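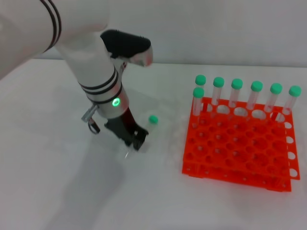
Um robô que acerta sempre no mesmo tubo não aprendeu grande coisa, dizia Yi-chun Tam já na primeira conversa que tivemos, e a frase acompanhou-me durante toda a visita ao laboratório de Salinas, onde a equipa da Stallora me recebeu com café, bolachas e uma paciência que agradeço.

O problema parece pequeno até alguém tentar resolvê-lo. Um tubo transparente quase desaparece sobre uma mesa branca – a tampa verde ajuda, o resto pouco – e o braço tem de decidir onde fechar os dedos e em que furo do suporte laranja o vai pousar. O método, a que chamaram Lutport, parte de 200 demonstrações feitas por pessoas e deixa depois o robô praticar sozinho, pedindo ajuda só quando a própria estimativa lhe parece duvidosa.

Em 2.000 tentativas, o tubo ficou bem encaixado em 1.811. Arnaldo Cordeiro, que me mostrou as folhas com gosto evidente, prefere falar das outras: quase todas vêm de tubos agarrados demasiado perto da tampa, que chegam inclinados ao furo e batem na borda. Foram seis semanas a mexer nesse pormenor, contou-me ele, e ainda não está satisfeito. Em maio começaram a repetir tudo com suportes de outra cor.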